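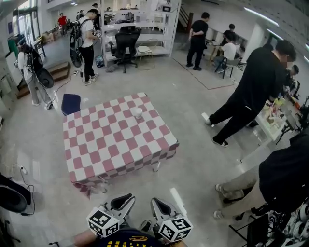

Furel Table Settings: README

Welcome! Furel is a small, growing collection about tables and what people put on them: cups, cloths, plates, napkins, the lot. If you like thinking about where a cup ends up on a table and what the cloth does underneath it, you're in the right place.

Last updated: February 20, 2024
Maintained by: Roald Hellström and Oğuzhan Şimşekoğlu
Version: 2

What's in it

The collection has 3472 entries at the moment. Each entry is one table at one moment, with a picture and a short text record. Some tables are fully laid for dinner. Plenty of them have one thing on them, like the lidded white paper cup on the pink-and-white checkered cloth at the top of this page, and those are some of our favorites (Roald would happily collect nothing else).

We went for everyday rooms: kitchens, break rooms, big shared workrooms, a porch or two. People are often busy with their own things in the background and we left them to it. A table in a showroom looks very different from a table in a room where people are working, and we wanted the second kind.

Folders

tables/ has the pictures, sorted by cloth type
records/ has one text file per entry, same name as the picture
cloths/ has the pattern list and our notes on each pattern
extras/ has odds and ends, including the old December naming scheme for anyone who still needs it

What a record looks like

table: low, rectangular
cloth: checkered, dusty rose and white
cloth edge: hangs over the sides, bunched near the front corners
on the table: paper cup, white, with lid
cup position: near the middle, slightly right
cup upright: yes
seat nearby: yes, dark navy cushion, left side
floor: light gray, polished

The fields are always in that order. If a field doesn't apply it says "none". If we couldn't tell, it says "unsure", and please keep it that way if you edit a record! A guess is much harder to find later than an honest "unsure".

About the cloths

This is the part we get excited about. There are 15 patterns on the list, and the checks are wonderful to work with: the squares make it easy to say where a cup is, and you can follow a fold by watching the lines bend. Plain white cloths are much harder. The Stendska folder is nearly all plain white and we went through it very slowly.

We don't iron or straighten anything before a picture. An uneven hem stays uneven and goes in the "cloth edge" field. Early on we tried a yes/no field called "neat", but Oğuzhan and Roald disagreed on almost every table, so it's gone.

Known problems

"Pink" and "dusty rose" were both used in the older Akomwood records. We're moving everything to "dusty rose" and have 7 files left to fix.

Cups without lids are underrepresented. We'd love more of them, and more mugs too.

Left and right are always given as seen in the picture. A few Engebretsen records have it the other way around and are marked "flip" on the first line.

Table height is only ever "low", "regular" or "high". Nothing was measured.

Adding your own

Yes please! Put your picture in tables/, copy a record, change the fields and send it over. One table per entry. Leave the table the way you found it, crumbs included, and add a new pattern to the cloths list if yours isn't there yet. Round tables are especially welcome, and so are oilcloths, which we have hardly any of.

Questions about the fields go to Oğuzhan, questions about patterns go to Roald.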